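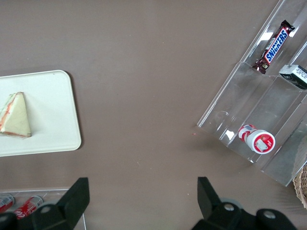
Home Articles Builds Glossary Contact

06/01/2023
By Tamsin Te Moana

Ploklow (robot arm)

Ploklow is a tabletop robot arm with a two-fingered gripper, built in the shared workshop at Trusside between one June and the following winter. It picks up snacks and puts them down somewhere else. I built most of it, so this entry is in my voice and you'll have to forgive the bits where I get carried away (the wiring section used to be three times as long!).

Name

Ploklow is the noise the first gearbox made when it slipped. Plok, then a sort of low groan. The gearbox went in the bin but the name was already written on the toolbox by then.

Construction

The arm has five joints and sits on a steel plate clamped to the bench. The upper links are aluminium tube left over from a bicycle trailer project called Millau, which never got its second wheel. I cut them down by hand and the longer one is very slightly out of square – you can feel it if you run a thumb along the end, but the software corrects for it and I've stopped minding.

The gripper went through 14 versions. Early ones had curved fingers, like a crab, and they were lovely to look at and hopeless with anything flat. The present fingers are black and fairly plain, held to dark brackets with round-headed screws, and a small camera looks down between them so the arm can see what it's reaching for. I wanted screws I could undo with the one driver that's always on the bench, so I could swap a finger while the kettle boils.

All the cables run up the outside of the arm in a fabric sleeve. I did try to put them inside the tubes. Please don't do this unless you enjoy soldering with your elbow in the air.

Software

The control program is called Song, after the little tune it plays through the motors at start-up. It runs on an old laptop with no battery. You move the arm through a job by hand, Song records where everything went, and after enough recordings it has a go by itself. The longest job we've taught it took 198 recordings, and I did nearly all of those over one very wet fortnight with the heater on my feet.

The snack table

Most of the practice happens on a brown tabletop set out a bit like a shop counter. A triangular sandwich goes on a white tray, a Snickers lies in one compartment of a clear tiered stand, and a red and white bottle lies on its side lower down. There are red and white drinks cans in a clear tray as well. I like this mix because each thing wants a different grip. A can on its side will roll if you nudge it, a wrapper can slide, and a sandwich is soft and needs only the lightest squeeze.

Clear plastic is a proper headache, by the way. The edges of the stand catch the light and show up as bright lines, and Song used to take them for something solid to grab. Moving the lamp helped more than a month of fiddling with the settings did.

Known faults

The wrist joint drifts when it gets warm, so long sessions need a pause to set it back to zero. The left finger wears faster than the right and I haven't found out why. Song also forgets its speed limit if the laptop goes to sleep – always check it before you put your hands near the table.

Copies

A second arm is half built on the shelf by the door. It uses the same gripper but has shorter links, which should make it stiffer, and it's waiting on two motors.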